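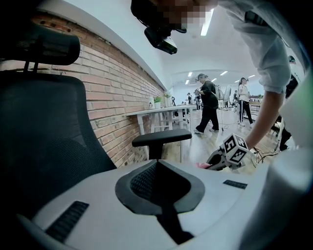 Rekbridge Workspace Refurbishment Fund
Progress report, second reporting period
Prepared for the grant manager by Úna Ó Briain, project lead

1. Period covered

The report covers work from the close of the first period to the end of November. It follows the headings in the grant agreement. Spending is reported separately in the quarterly return and is only mentioned where it affects the programme.

2. Position against programme

The heating and ventilation work is complete apart from balancing. The electrical work is complete on the ground floor and is behind on the upper floor. The acoustic work has not started, in line with the revised programme agreed at the end of the first period. Desk allocation was brought forward and has been trialled in one room.

The overall completion date is unchanged. The float on the upper floor has been used and any further delay there will move the handover.

3. Heating and ventilation

The old boiler was isolated and removed in the first week of the period. The replacement was supplied and fitted by Madigan under the existing contract. Commissioning took longer than planned. The return temperature stayed high on the north circuit, and two valves marked open on the record drawings were found to be part closed behind boxing. They have been freed and tagged, and the drawings corrected.

Pipework in the plant room has been lagged. Lagging in the corridor ceiling void is done except for a short run above the stair door, where access depends on removing a cable tray. The electrical contractor will lift the tray when the upper floor circuits are changed over.

Mechanical ventilation is running on the ground floor. Carbon dioxide loggers were placed in the meeting rooms and the larger office for the whole period. Readings in the larger office rose through the morning and levelled off before midday, which is the expected pattern for the present number of users. The smaller meeting room still reads high after long meetings with the door shut. The supply grille in that room is undersized for its rated use. We have asked Madigan to price a larger grille, and the room's stated capacity has been reduced until it is fitted.

Noise from the supply fan was raised by users of the two desks nearest the riser. The fan was running at full speed outside working hours owing to a fault in the time schedule. The schedule has been corrected and the complaint closed.

4. Electrical work

The ground floor distribution board was replaced and tested. Certificates are held on the project file. Floor boxes were fitted to the revised layout, with spare ways left at the window side for future use.

The upper floor is late. The survey showed that part of the existing wiring shares a neutral with the stair lighting, so the two cannot be separated without a period of temporary lighting on the escape route. A method for this has been written and is with the building control officer. Work can begin when it is accepted. The contractor has held the gang available at no extra charge until the end of next month.

Lighting on the ground floor is now on presence control in the corridors and store rooms. Time-out in the store rooms was set too short and has been lengthened. No change is proposed for the offices, where users prefer manual switching and the saving would be small.

5. Acoustic work

Samples from Vusa and Clillik were reviewed on site. Both meet the absorption class in the specification. The Vusa panel is heavier and would need extra fixings into the ceiling grid. The Clillik panel is lighter and can be hung from the existing grid, but its edges mark easily and the supplier could not confirm that single panels can be replaced from the same batch later.

We recommend the Clillik panel for the ceiling and the Vusa panel for the wall areas, where weight is not a concern and wear is more likely. The mixed order is within the allowance. The funder's approval is requested at section 9.

6. Desk allocation and booking

The trial of shared desks ran in one ground floor room. In total 484 desk bookings were made through the booking page during the period. Of these, 175 were not used and not cancelled. This is higher than we had allowed for, and it means that the booking figures cannot be taken as a measure of demand.

Interviews with users suggest three causes. Some people book a whole week as a precaution and forget to release the days they do not need. The cancellation link is only in the first message and is hard to find later. A further group was unclear whether a booking was needed at all in the afternoon.

The following changes will be in place for the next period:

Bookings not taken up by 10.30 a.m. will be released.
A reminder with a cancellation link will be sent at 4 p.m. on the day before.
Block bookings will be limited to three days.
The notice by the door will state that a booking is needed at all times.

The trial will then be extended to the upper floor — subject to the electrical work — using the same rules, so that the two floors can be compared.

7. Risks

Upper floor wiring. The likelihood of delay is now rated high. The effect is on handover only and does not touch the ground floor. Mitigation is the temporary lighting method described in section 4.

Panel supply. Clillik quotes a lead time of about 2 months from order. If approval is given within the review period, delivery falls before the ceiling is closed. If it is not, the ceiling would have to be reopened in part.

Booking data. If unused bookings stay at the present level, the occupancy figures required for the final report will have to come from a manual count. Staff time for this has not been budgeted.

The risk relating to asbestos in the corridor void is closed. The refurbishment survey found none, and the void has since been opened along most of its length.

8. Changes to scope

One item has been added and one withdrawn. The added item is the larger supply grille in the smaller meeting room. The withdrawn item is the external cycle store, which the landlord has decided to build with the yard resurfacing. The sum released is more than enough to cover the grille, and we propose to hold the balance as contingency against the upper floor.

9. Decisions requested

Approval of the mixed panel order set out in section 5.
Approval to hold the cycle store balance as contingency.
Agreement that occupancy may be reported by manual count if the booking data remain unreliable.

10. Next period

Balancing of the heating circuits will be finished first, while outside temperatures are low enough for a useful test. The upper floor changeover follows, then the remaining lagging above the stair door. Acoustic panels will be ordered on approval. The logger readings for the smaller meeting room will be repeated with the new grille in place and reported alongside the present set.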